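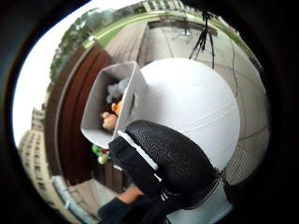

Fig. 2 Grey box with soft toys, beside the white sphere

4. Mixing and using your Kalside recovery powder

Read section 3 first if you've not set up the shaker.

1. Rinse the shaker and lid. New ones too.
2. Pour in 300 ml cold water. Water first, powder second — the other way round you get a lump at the bottom.
3. Add 2 level scoops. Level, not heaped. Scoop is usually buried in the tub, dig down with a clean spoon.
4. Lid on, spout shut till it clicks. Shake for about 30 seconds.
5. Leave it a minute for the froth to drop, then drink.

Note: prefer it thicker? Use 200 ml. Wouldn't go lower, the strainer clogs. Milk is fine but needs a longer shake.

Note: easy days and short runs, one scoop is plenty. Same water or a bit less, up to you.

CAUTION: no hot water. Pressure builds up under the lid and it can spray when opened.

CAUTION: contains milk and soya. Check the lable on your own tub, flavours differ. If you're pregnant or on medication ask your doctor or pharmacist before starting.

After your run

6. Drink within the hour if you can. Not all in one go if your stomach is touchy after hills.
7. Wash the shaker the same day. Take the strainer out, it comes away with a quarter turn. Dry with the lid off.
8. Don't leave mixed powder in a kit bag overnight. Throw it away and wash teh bottle twice.

Storage: tub closed, cool cupboard, scoop dry. Vanilla tubs sent out before August have the old scoop (smaller, no handle) — email Salamatu Osagie for a new one, post goes out Wednesday.

Lid still leaking, see section 6.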